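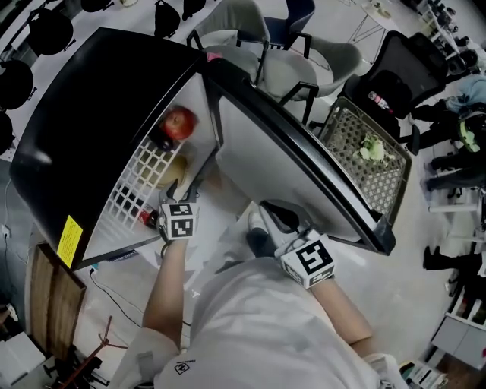 Fridge station walk-through, Gorside site, April
Filled in after the tracking dropout. My comments are under each line, sorry in advance for the length.

What happened, quickly: I was partway through an unloading run when the left wrist marker dropped out of tracking and the system guessed where my hand was. It guessed wrong! The arm that mirrors me in the next bay (the Jolline) swung its gripper into its own fridge door and kept pushing until the force limit tripped. Dented door, no injuries, one very loud bang.

1. Wrist markers fitted and clean
OK now. I re-seated both cubes and wiped the faces. The left strap had stretched, so I swapped it.

2. Markers stay in view with door open
FAIL. Reach deep enough into a fridge and the cabinet wall hides the cube, and the door can do the same on the other side. I'd like a rule that the arm freezes when a marker is lost. Guessing is how we got the dent.

3. Tracking loss timeout
FAIL. It was set to 2000 ms, and that's forever when something heavy is moving. I've put it at 80 and will see if the false stops drive me crazy.

4. Force limit
Tripped at 88 newtons, as set. So it worked, but I think that's too high for pushing on a door. Left alone until Yu support writes back.

5. Stop button reachable by the operator
Sort of. I can get to it, but only after stepping around the open door. Please move it to the other side, I've asked before.

6. Cables on the floor
NEEDS WORK. There are black ones running out from the base of the fridge, right where you shuffle your feet. Cover strip ordered from Zondale, not here yet.

7. Clear space around the door
NEEDS WORK. The lettuce basket sits right by the door and the office chair is just past it. I'd push both back before the next run, and the board leaning by the fridge should go somewhere else too.

8. Bystanders behind the line
There is no line! People sit and chat over on that side, and I get it, it's a nice spot. Tape, please.

9. Run log saved
Yes. Last 1000 frames before the stop are copied to the shared drive, in the folder called door bang.

Status: Jolline stays powered down until 2 and 5 are fixed. Practice runs without the arm are fine by me.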